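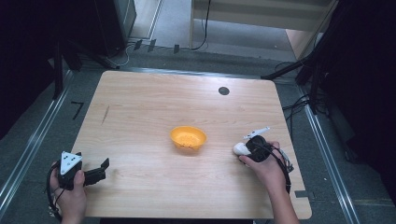

2 min read

Lost most of December to a cable. The left gripper kept dropping its signal in the middle of a take, and the log went on writing the last good jaw position as if nothing had happened. Of 2845 takes of the bowl task, 800 have a frozen left jaw somewhere in them.

Ebony Halliday found it by bending the cable near the wrist while I watched the readout. It cut out every time she bent it.

I've deleted the 800 and ordered new cables from Vastholm. The logger now stops if a reading goes stale.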